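Plier n'est pas apprendre

On nous promet des robots qui rangeront la chambre, et la méthode pour y arriver tient en un mot : la démonstration. Quelqu'un prend une pince à la main, fait le lit, plie un vêtement, recommence, et une machine regardera tout cela plus tard pour en tirer une manière de faire.

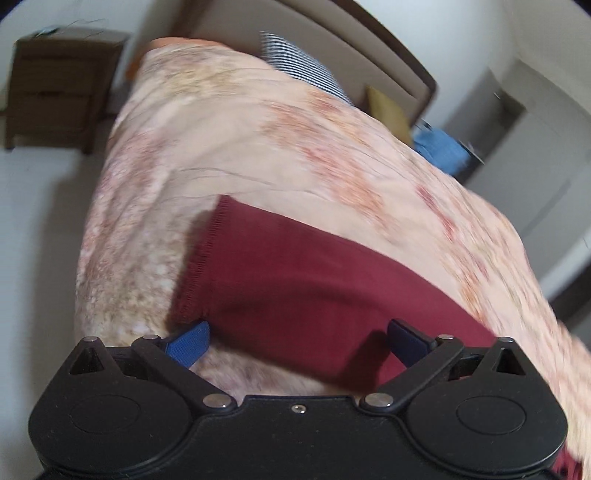
J'ai passé une partie du mois de juin à suivre ce travail de près, chez Nastora, une petite société qui paie des particuliers pour enregistrer leurs gestes domestiques. Je n'en suis pas sorti hostile. J'en suis sorti avec des doutes que je n'entends presque jamais formulés, alors je les pose.

Le premier concerne la quantité. Le contrat que j'ai pu lire demande 600 démonstrations par logement, toutes tâches confondues. Le chiffre impressionne jusqu'à ce qu'on regarde comment il est atteint. Dans le lot que l'on m'a ouvert, 279 séquences montraient du linge saisi sur un lit, presque toujours dans la même pièce, avec les mêmes trois ou quatre vêtements remis en vrac entre deux prises. Qu'apprend le système là-dedans ? À attraper un tissu, peut-être. À reconnaître cette chambre, sûrement. Je veux bien qu'on me parle de diversité, mais un tricot bordeaux saisi pour la centième fois reste un tricot bordeaux.

Ermanno Benedetti, qui relit les enregistrements et décide de ce qui est gardé, ne le conteste pas vraiment. Il m'a répondu que la variété viendrait du nombre de logements. Peut-être. Il m'a aussi dit qu'il écartait les prises où la main hésite. J'ai trouvé cela plus gênant que tout le reste. Une personne qui plie un pull mou sur un plaid pelucheux hésite sans arrêt : le bord glisse, on pince deux épaisseurs au lieu d'une, on attrape un bout de couverture avec. C'est dans ces ratés que se trouve le savoir-faire, et on les jette au motif qu'ils font désordre. On garde les gestes propres, puis on s'étonnera que la machine ne sache pas quoi faire dès que la manche est à l'envers.

Il y a ensuite la question de la pince elle-même. Le raisonnement est séduisant : si l'humain travaille avec les deux doigts du robot, le robot pourra reprendre le geste tel quel. J'ai essayé pendant une quarantaine de minutes. Au bout d'un moment on ne plie plus comme chez soi, on plie comme l'outil le permet. On triche avec le poignet, on s'aide du matelas, on choisit la couture la plus épaisse parce qu'elle offre une prise. C'est une adaptation intelligente, je ne dis pas le contraire. Seulement, personne chez moi ne range le linge ainsi, et je ne suis pas sûr que les ingénieurs sachent ce qu'ils ont recueilli : un geste domestique, ou la ruse d'un adulte privé de trois doigts.

Chez Drakarico, un concurrent qui a préféré un faux appartement monté dans un entrepôt, on m'a soutenu l'inverse. Décor unique, lumière constante, opérateurs formés. Les données y sont plus nettes et, à mon avis, encore moins utiles. Entre une chambre vraie mais toujours la même et une chambre factice parfaitement éclairée, je choisirais la vraie, avec ses câbles qui traînent sur la table de nuit et ses coussins dépareillés. Cela ne fait pas une grande victoire pour la vraie.

Reste l'argent, dont on parle peu. Une séance dure 60 minutes, et la remise en place n'est pas comptée. Or défaire un lit pour pouvoir le refaire, rejeter le pull pour pouvoir le reprendre, c'est la moitié du travail. Les gens que j'ai rencontrés s'en accommodent, certains trouvent même la chose reposante. Ils vont aussi au plus court, et je les comprends : le même coin de lit, le même vêtement, la même trajectoire. La monotonie que je reprochais plus haut aux données est en partie écrite dans la grille de paie.

Que faudrait-il ? Payer la remise en désordre. Garder les hésitations et les marquer comme telles. Demander moins de prises par chambre et davantage de chambres. Publier, à côté du nombre total de séquences, le nombre d'objets réellement différents qu'elles contiennent. J'ai posé cette dernière question à trois entreprises. Nastora m'a promis une réponse, Drakarico m'a renvoyé à sa brochure et j'attends toujours celle de Raltetti.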